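Domura kitchen cell: setup and upkeep

The Domura kitchen cell is a two-armed robot station built into a working kitchen counter, and I'm the one who looks after it most days, so I ended up writing its entry in our wiki. It has two arms, two robotic hands, a sink, a dishwasher and one fairly grumpy controller we call Litis. 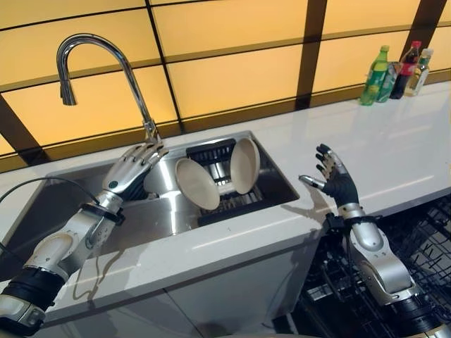 The cell was put together in November by Ragnheiður Damgaard, and I took over the daily care the spring after. Most of what I know I got from her notes, and the rest I got from breaking things (sorry, Ragnheiður!).

Starting up

Turn on the controller first, then the arms, left before right. Wait for both to report ready. If you power the arms first, Litis can't find the hands and you'll be restarting the whole lot anyway. Once it's up, open both hands all the way and send the arms to the ready pose over the counter. I like to watch the thumbs while they open – a slow thumb is my first clue that a tendon wants tightening.

Calibration

We calibrate against the sink rim and the front edge of the counter. Those two don't move, unlike the dish rack, which wanders every time somebody washes up. The routine touches 32 points and I let it run twice if the cell has been off over a weekend. Anything past 8 millimeters of error and it stops and complains. Nine times out of ten that's a wrist that wasn't seated right after cleaning, so take it off, wipe the mounting face, put it back and run it again.

The faucet is in the map as a keep-out zone. Please leave it there! Kári Thorlacius took it out once to get a shorter path to the plates and we spent an afternoon straightening a finger.

Hands and cables

Wipe the hands down after any job at the sink and let them dry open, never in a fist. Check the wrist bands for play by wiggling them with the power off. The cable loop on the left arm needs enough slack for the full reach, so don't tidy it up with zip ties, however tempting it looks. I replace the tendons every 410 hours. Coughlan, who sell us the spares, ship them in one length, and you trim them yourself.

Known problems

Plates that lean in the rack still give us trouble, and so does shiny steel, which confuses the depth reading under bright lights. The Rusen update helped some with the second one. Grip force is capped at 100 on the controller's own scale and I haven't found a plate that needs more.

Last edited 15/05/2021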